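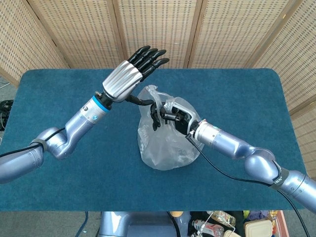 Two hands on one plastic bag: the right one holds the gathered top, the left thumb comes in beside it.

Malness Two-Hand Teaching Set
by Reltatcombe

For showing a two-armed robot a task with your own arms, from a chair, at your own pace
In stock. Ships in two boxes.

Anyone who has tried to write out, step by step, how a person closes a bag knows how quickly the page fills up. You gather the plastic, you feel for the place where it is narrow enough, one hand holds while the other goes looking for a better spot, and somewhere along the way your fingers have done six little things you couldn't name if you were asked. The Malness set is made for that sort of work. You put on the gloves, slip your forearms into the sleeves, and do the job while the robot's arms and hands follow you. Everything they do is saved, and when you have a good run you keep it and do another.

We have been building teaching gear at Reltatcombe for a good while now, and this is the set we reach for ourselves when the thing on the table is soft, thin or crumpled. Boxes and blocks are kind to a beginner. Plastic bags are less kind (they fold where they like, and they look different every single time you put one down), and a person needs to be able to make small corrections with both hands at once.

What comes in the boxes

A pair of gloves with sensing in every finger and in the thumb, in small, medium or large
Two forearm sleeves with elbow bands
A foot pedal with two switches, one to start and stop the recording and one to pause the arms
The Malness base unit, with power supply
A seat-back harness, which keeps the cables behind you and out of your lap
The printed handbook, 134 pages, with an index that Siiri Manninen on our support desk rebuilt from scratch after reading your letters

Robot arms, hands and tables are not included.

How a session goes

Sit down so that you can see the robot's hands clearly, either straight on or through a head camera view on a screen. Press the left switch once and hold your arms in a relaxed pose while the base unit finds its zero. The arms will come up slowly to meet you. We made that first movement very slow on purpose and you cannot speed it up, so please don't write to ask us — we do know that some of you are in a hurry!

Once the arms are with you, work as you would at your own kitchen counter, only a touch more calmly. Let the fingers arrive before you squeeze. With thin plastic it helps to get one hand well closed on the gathered part and leave it there, then bring the other in from the side. If the thumb and fingertips of both hands need to be close together, tap the pause switch, settle your shoulders, and carry on. A pause does not spoil a recording. It is marked in the file and you can leave it in or trim it out later.

Most people like to do 20 runs and then get up and walk around. The base unit stores 70 minutes of two-handed recording before it needs to be emptied, and a soft tone tells you when there are two minutes left.

Fitting it to your robot

The set works with most arms that accept joint commands from outside, and with five-fingered hands as well as simple grippers. If your left and right hands are different models, that is fine; each side has its own hand profile, and each profile is tuned separately. Plan on an afternoon for the first fitting. Later ones go a great deal faster, partly as the profiles are kept in the base unit and partly as you will have learned where the elbow bands like to sit.

Do give some thought to the cables on the robot itself. A wrist cable needs enough slack to let the hand turn fully, and it should have somewhere to lie where the fingers won't pick it up along with the job. Chapter 4 of the handbook has a few pages on routing and strapping that are worth reading even if you have done this for years.

A covered tabletop is pleasant to work over. Carpet or felt lets the fingertips touch down without a hard stop, and a plain color is easier on your eyes over a long session.

Saving and using the recordings

Each run is saved as one file per arm and one per hand, together with any camera you have plugged into the base unit, all on the same clock. Bavby, our viewing program, comes with the set. It plays the runs back, lets you cut the beginning and the end, and lets you put a short note on each one, such as "slipped once" or "good grip." We would urge you to write those notes the same day.

Spare parts and add-ons

Spare gloves, single or pair
Longer pedal cable, 2 meters
Padded elbow bands
Second operator kit, for one person per arm
Carry case by Ní Mhurchú, cut to hold the full set and one spare pair of gloves

Care

Wipe the gloves with a damp cloth and let them dry flat, palms up. Please keep them off radiators. The sleeves may be washed by hand in cool water once the elbow bands have been unclipped. Glove sets bought since December have the newer clip, which opens with a thumb press; older ones slide.

Page last changed January 26, 2022. Questions about fitting or glove sizes go to Siiri Manninen at the support desk, who will want to know your robot's make and the width of your palm across the knuckles.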